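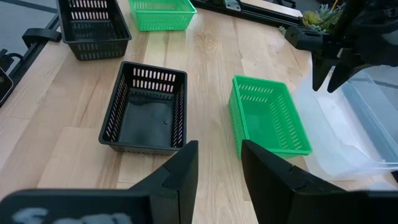
**TV & Streaming > Period Drama**

**Vitale season 2 - anyone still watching?**

**svevafiore** - Nov 2, 2020
Ep 2 last night. Loved it. Costumes way up on last year, colour grading finally not mud. Adelmo Piras as the harbour master, wow. Thoughts?

**barkard70**
Gave up at the 33 minute mark. Nothing happens. Two people whispering in a hallway, then a boat. Same director as Tronalier and it has teh same problem, all mood. 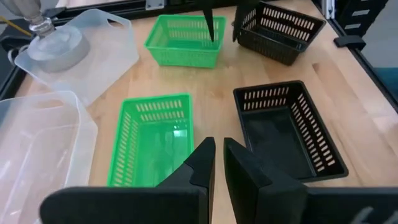
*Green baskets on the table*

**svevafiore**
The hallway bit is the whole episode!! She's telling him the will is forged. Did you have the sound down

**e_villalba**
Kinda with barkard. Season 1 had a plot by now. Piras is good but he gets what, four lines. Dal Bello is carrying it and she's barely in the credits.
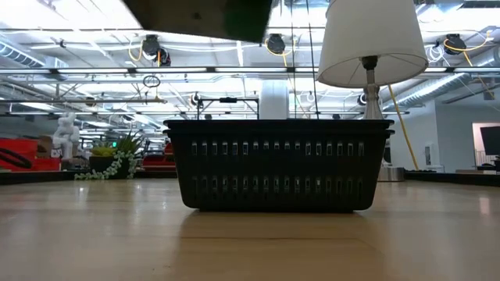
*Black basket, lamp behind*

**rustudix**
Disagree, slow is fine. My gripe is the accents. Nobleman from up north sounding like he's from down the road from my mum. Also is it still six episodes or did they cut it?

**e_villalba**
Eight I thought. Rest held over till February.

**barkard70**
February?? for a boat. no thanks
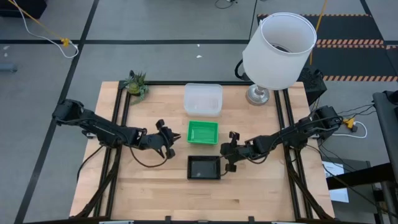
*Arms over the table, green tray*

**svevafiore**
Your loss. Theatre people will get it. Ep 3 thread going up once it airs, spoilers tagged pls, some of us watch a day behind

**rustudix**
Will do. Still reckon the brother did the forgrey, not the lawyer.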